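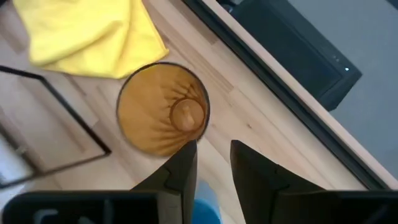 Onport Two-Arm Bench Kit — what it costs and what to plan for

I put this kit together for people who want two arms on one table without spending a whole summer on brackets. The base kit is $3,972 and covers the black extrusion frame, both arm mounts, the wood top and the cable clips. Arms and grippers are extra (I know, I know!), and most folks already have a favorite anyway. Allow 19 days before it ships, or a bit longer if you order in November.

Leave room in your budget for cups, trays and cloths too. They're cheap, and I like having plenty on hand for pick-and-place work — ribbed cups and plain cups, soft things that fold differently each time.
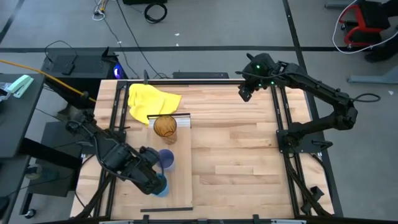

Volkan Özkan wrote in to say the frame was the easy part of his order, and that he wishes he'd priced spare gripper fingers at the start. He now buys 3 sets at a time. Good tip, and I've added a spares pack to the order form.

Measure your floor as well as your table. Elbows swing out past the rails, so I'd keep 6 feet clear on each side if you can.
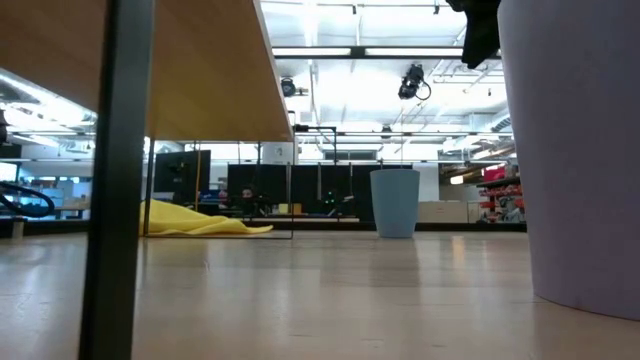 Can I order the frame now and add the second arm mount later? Sure, the rails are already drilled for it, and the Bodbridge mount ships separately for the same price.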